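3.2 Colour change in collars and trims

The garments in the Oslow set were washed at 40 degrees with a powder detergent containing no optical brightener. Each wash was followed by line drying indoors, away from direct sunlight. Readings were taken before the first wash and again at the end of the series, using the same spectrophotometer and the same operator. Every reading is the mean of 6 positions on the garment, chosen from a card template so that seams and labels were avoided.

Body fabrics changed less than we had expected from the July pilot. The knitted cottons lost a little depth of shade, mostly in the early washes, and then settled. Blended fabrics behaved in much the same way, although the spread between garments was wider. Abrasion on the Martindale machine was stopped at 2,000 rubs for all samples, at which point surface fuzz was visible on the cottons but no thread had broken. The fabric weight of the control cloth, 225 grams per square metre, was used as the reference when correcting for shrinkage.

Collars gave a different result. A ribbed or flat-knitted collar is made separately from the body and is often dyed in another batch, so the two parts of one garment may not share a dye class. Where a collar carries a pale stripe next to a dark one, any loose dye from the dark yarn has only a short way to travel. We therefore read the pale stripe separately from the band beside it, with a mask that left a narrow slit open. The mask was cut to the width of the stripe and checked against a white tile before each session.

Polo shirts with a tipped collar (Figure 2) were treated as a group of their own. The Stokatetti grading scale was used for staining of the pale yarn, and the grey scale for change in the dark yarn. Scores from the two scales are not added together in this paper, as they do not measure the same thing.

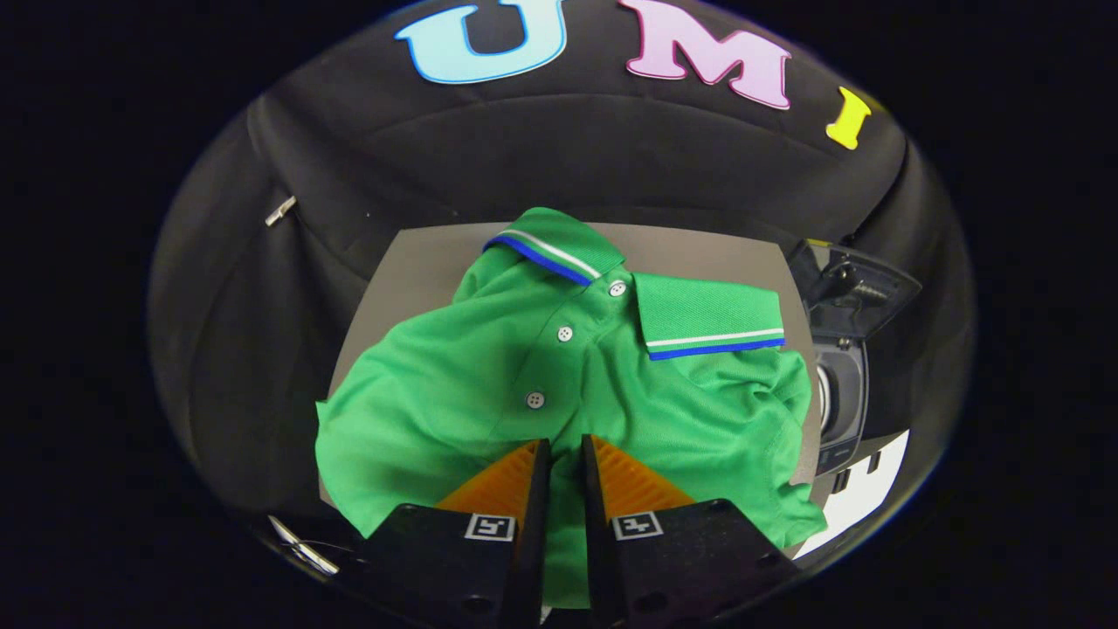
Figure 2. Green piqué polo shirt with a blue and white striped collar.

Staining of the pale stripe was slight in most of the group and did not increase steadily with the number of washes. The Issahaku correction for stripe width lowered the scores of the narrowest trims by half a grade and left the others unchanged. Results with and without the correction are given in Table 4. Drying position had no clear effect on staining, but the sample was not designed to test this and the matter is taken up again in Section 5.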